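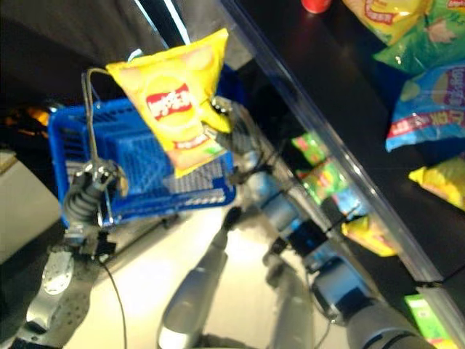 오늘의 업무: 감자칩 장보기. 노란 봉지를 파란 장바구니에 넣기. 석사까지 해서 하는 일이 이거다. 부모님께는 여전히 "인공지능 쪽"이라고만 말씀드린다.

오늘 목표는 시연 73개. 장바구니 과제는 왼손이 바구니를 들고 오른손이 물건을 집어야 해서 양손을 따로 신경 써야 한다. 나는 원래 라면 먹으면서 문자도 못 보내는 사람이다.

과자 봉지가 왜 어렵냐고 묻는 분들께. 가운데를 잡으면 찌그러지고, 세게 잡으면 내용물이 가루가 되고, 살살 잡으면 선반에 그대로 남는다. 그래서 우리 팀 원칙은 "모서리를 꼬집는다"이다. 수집 지침서에 진짜 이렇게 적혀 있다.

지침서 쓴 사람은 Zuleica Bastos. 초안에는 "사랑을 담아 꼬집는다"였는데 검수에서 잘렸다. 아쉽다.

오전에 찍은 것 중 17개는 버렸다. 사유란에 적은 말들: "봉지가 바구니 테두리에 걸터앉음", "옆 봉지까지 딸려 옴", "조작자가 재채기함". 마지막 건 나다.

실패한 것도 따로 모은다. 떨어뜨렸다가 다시 집는 장면은 오히려 귀하다고 Dušan Begović가 매번 강조한다. 문제는 일부러 떨어뜨리면 티가 난다는 것. 로봇 팔로 발연기를 하고 있으면 기분이 묘하다.

지난달 모델은 봉지를 바구니 위까지 잘 가져가 놓고 놓지를 않았다. 데이터를 뒤져 보니 내가 놓기 직전에 매번 멈칫하고 있었다. 망설임까지 성실하게 배운 것이다. 미안하다, 그건 안 배워도 되는데.

그래서 이번 회차 규칙: 바구니 위에 오면 그냥 놓는다. 인생 조언처럼 들리지만 수집 규칙 4번이다.

선반 배치는 시연 다섯 개마다 바꾼다. 같은 자리에 두면 모델이 봉지를 보는 대신 자리를 외운다. 바꾸는 건 당연히 사람 손이다. 자동화 연구의 절반은 과자 진열이고, 나는 이제 편의점 면접도 볼 수 있다.

"그냥 시뮬레이션으로 하면 안 돼요?" 해 봤다. 시뮬레이션 속 과자 봉지는 젖은 수건처럼 움직였다. Costel Janevski가 2주 동안 고쳤더니 이번엔 철판처럼 움직였다. 그 뒤로 그 얘기는 안 꺼낸다.

오후 4시 현재 51개. 어깨는 이미 퇴근했다.

참고로 연구용 과자는 먹으면 안 된다. 하루 종일 이리저리 집힌 봉지라 속은 거의 빵가루일 텐데, 그래도 네 시쯤 되면 맛있어 보인다.

73개 채웠다. 라벨링은 내일의 나에게. 다음 주부터는 캔 음료라는데, 안 찌그러지는 물건이라니 벌써 설렌다.

방금 공지 떴다. 캔 말고 두부란다.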